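Chapter 7
Small Things in Trays: Packing, Seating and Checking Handsets

What you'll cover
Parts of a shallow case and what each one does
Seating a phone so it doesn't slide
Screen checks before the lid goes on
Laying out a bench for two cases at a time

Before you start: have a clean table, one case with its lid, and any small phone you can spare. Old one is fine. Better, even.

Most damage to small electronics happens in the last few feet of the trip. Out of the tray, onto the bench, back in the tray. A corner catches, a key gets pressed, the thing goes in backward and somebody forces the lid. Chapter 6 dealt with outer cartons - bulk, pallets, tape. We go smaller now. One item, one case.

Take the Nutport job. A repair shop in Nutport sends out reconditioned phones in July, 70 to a batch, each in its own case. First batch comes back with complaints. Phones fine, cases fine, but the keypad had been pushed against the inside edge all the way there and batteries arrived flat. Fix was cheap. Turn the phone a half turn, check it sits down flat, done. We'll come back to this job in section 7.3 so keep it in mind.

Some words you'll need

Case: the hard shallow shell. Many are black, some clear.
Rim: the lip running round the inside. Often a lighter color so you can see if the item is riding up over it.
Seat: the spot the item rests in. A good seat holds it on the long sides and leaves room at the ends for a fingertip.
Dwell: time an item spends out of its case. Keep it short.

Gamix and Fomer cases look alike from the top and are not the same depth. Check the stamp on the underside before you order lids. Gillies lids fit the Fomer, not the Gamix. People learn this one by cracking a lid.

Picking up a case

Hold it by the shell, low down. Not by the item. If you need to tilt it to read the screen, tilt slowly and keep the long side supported - a slim phone will slide toward the low corner before you notice. Tilt over the table, never over the floor.

Two cases on the bench is plenty for a beginner. One in hand, one lying flat. Put the flat one with its long side toward you so the keypad and screen read left to right. Same way every time. When a shift changes over at 2 on a Friday the next person should be able to walk up and carry on without asking.

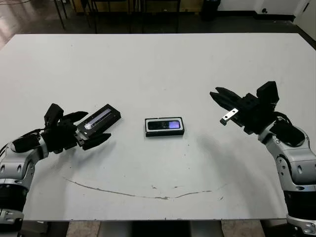

Figure 7.1 One case held at a tilt, one flat on the table. Both screens lit.

Look at the flat case in Figure 7.1. Keypad left, screen right, and you can see the white inner rim. Now the tilted one. Which way would the device slide if the grip slipped? Sketch it, add an arrow.

Screen check

Lit is not the same as working. Read the display, press one key, watch for a change. Write down what you saw, not what you expected to see. Oratile Mabaso, who set up the bench course this chapter is based on, had students log every check by hand for the first week. Slow, boring, and the error rate droped.

A log line looks like this:

Case 2258 / seated / screen on / key responds / lid on

Leave nothing blank. If the screen is off write off. If you didnt check, write not checked.

Try it

Seat your phone, put the lid on, turn the case over once and open it again. Has it moved? Do this 3 times with the phone facing one way, then 3 the other. Keep your notes for section 7.1, next page, where we measure the gap at each end.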